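Gemell Household Chores Study
Progress report, second period
Submitted 30/06/2025

Short version: behind on bedding, ahead on small objects, budget okay. Longer version follows, sorry for the rough edges, wanted to get this in before the Clelham visit.

What you funded

The question in the grant was whether a machine can do ordinary house chores yet, to a standard a normal person would put up with. Not a lab table. Real rooms, real clutter. We picked 4 chores: tidying small items into a box, clearing a bed, hanging up light clothes, wiping a counter. Counter wiping was pushed to next period, see below.

Where we are

Demonstrations logged so far: 1104. Target for the period was lower so we're good there. Most are small item pick and place. People do the chore by hand with the gripper tool, we train on that, then the arm at the Furkton flat gets a try at the same chore.

Packaged snacks turned out to be the most useful thing we bought. Cheap, lots of shapes, and they misbehave. A box is easy. A pillow bag full of air is a different animal, squeeze too hard and it pops out sideways, too soft and it slides. Foil also throws reflections that mess with the depth estimate.

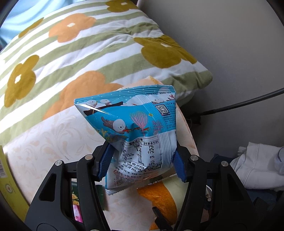
We went through three grip settings before settling. The current one is a slow close with a stop as soon as the pads feel resistance. Costs time. Worth it, crushed bags went way down after the change in May. Still get the odd one that slips on the lift, mostly when the machine grabs near a seam.

Arm results on the small item chore: 108 attempts scored, the majority completed with no help. Full table comes with the data appendix. The failures bunch up in the same places:

- items stacked on other items, it goes for the top one and drags the next one along
- clear plastic, it just doesn't see the edges well
- thin bars lying flat, fingers hit the surface before they get under
- anything pointy or standing up, gets knocked over on approach

A person does this chore in well under a minute and doesn't think about it. Machine takes many times that and needs someone standing by. So on your headline question, "can it do it yet", my answer for tidying is sort of. For a tired parent who wants the bedroom picked up while they cook dinner, no.

Bedding and clothes

Slower then planned. Soft stuff is hard, we knew that going in, I underestimated how hard. A pillow never sits the same way twice and patterned covers confuse the segmentation badly. Hennessy are sending an updated cloth model which should help, it was due last month, have chased.

Hanging clothes: only 5 clean runs on the arm. Not enough to report a rate on. Getting the garment onto the hanger is the whole problem, the rail part is fine.

We did change how the bedroom sessions are laid out. Putting loose items straight on the duvet meant they sank and rolled, so two problems mixed into one. Now the small item chore gets a flat board on top of the bed and the duvet work is run seperately. Cleaner data and we can tell which thing failed.

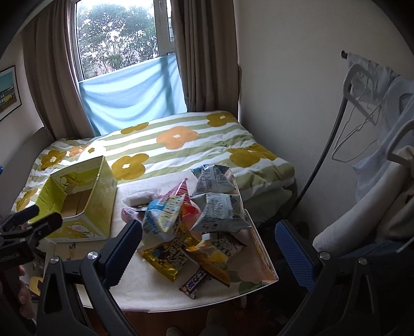 Bedroom setup, mixed snacks on the board with the open yellow box.

The pile is meant to be messy. Early sessions had everything spaced out in rows and the model looked brilliant, then fell apart on a heap. Everything from here on is heaps.

Shop-floor side

Small update only. Clelham want to know if the same training carries over to restocking shelves. Tried it for one afternoon on a borrowed shelf unit. Picking fine, placing poor, everything ended up facing the wrong way. Facing matters to them a lot. Would need its own set of demonstrations, not in the current budget.

Spend

On track overall. Over on pads (they wear faster than quoted), under on travel. No change request this time.

Next period

- finish bedding demonstrations, first arm trials on pillows
- start counter wiping, delayed from this period
- retrain on clear packaging, more of it in the mix
- try a thinner fingertip for flat items
- decide with you on the shelf work, yes or no, need an answer before we order parts

Appendix with scores goes over separately once the last batch is checked.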